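**March, bread bench notes, Tollby kitchen**

Second round on the rye starter. Tamás wants a loaf that holds up for sandwiches past the second day, and the Lima flour keeps giving us a gummy line along the bottom crust. Last round I blamed the oven. Gergely Vörös thinks it's the hydration, so I dropped it from 80 percent to 70 and left everything else alone.

Dough weight 2,000 g, split in 2. Starter fed the night before with the Dobos whole rye, same jar as always. It was domed and just starting to sink in the middle when I used it, maybe an hour later than I'd like. Smelled more like yogurt than vinegar.

Mixed by hand. At 70 the dough is stiff enough that the scraper is no help and you have to push down with the heel of the hand. Salt went in at the start this time. I forgot the caraway until the dough was already in the tins, so it's only on top. Tamás won't mind.

Proof was slower than the wetter dough. I waited for pinholes on the surface and didn't go by the clock. The tin nearest the door lagged behind the other, so I turned them both around halfway and moved them to the shelf over the Clollier proofer.

Bake: hot start with steam, then down for the long part. Pulled both when the sides had shrunk from the tin. Knocked on the bottoms, sounded fine, but they sounded fine last time too.

Left them wrapped in a towel overnight before cutting. Results:

- Gummy line nearly gone in loaf A, thin but still there in loaf B (the door side).
- Crumb tighter than at 80. Slices cleanly, knife came out with very little on it.
- Flavor a bit flat. More sour would help.
- Top crust too hard at the corners.
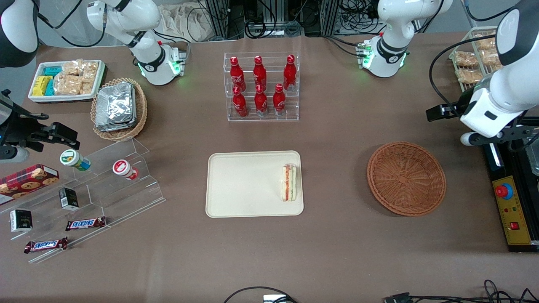

Loaf B makes me think the proof matters as much as the water. Gergely says to leave it at 70 and give it longer before the oven. I'd sooner try 70 again with an older starter, which might fix the flavor as well. We can do his version after that.

Toasted a slice from each on the second day. Couldn't tell them apart toasted. Untoasted, B was sticky near the base and A was all right with butter.

To do:

- Order more Dobos, the bin is low.
- Ask Tamás Kozma if he still has the lidded tins. Might help with the corners.
- Write the water temperature down next time. I didn't.
- Keep the ends of both loaves for crumbs, they're in the freezer bag marked RYE.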